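Desk lamp trial claims big savings, but the sums are thin 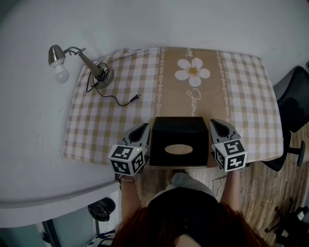 What Praveo says

Households that swapped one ceiling light for a desk lamp in the evenings cut their lighting use by nearly a third, according to Praveo, which ran the trial and also happens to sell lamps. The firm says 2,133 homes signed up in December. Only 158 sent in readings at both the start and the end, and the headline figure rests on those alone.

Hạnh Vương, who led the trial, said the result was "clear enough to act on". She would not say how many of the 158 had also changed their bulbs during the month.

Doubts over the method

Thắng Cao, an energy adviser in Amarov, is not persuaded. "People who remember to read a meter twice are people who already turn things off," he said. He also pointed out that lighting is a small slice of most bills, so a third off it may not buy much more than a sandwich.

Praveo plans a second round with 100 homes and a comparison group – something the first one lacked. Đức Tạ, who took part from his flat, said he had enjoyed it but saw no change on his bill. The full figures have yet to be published.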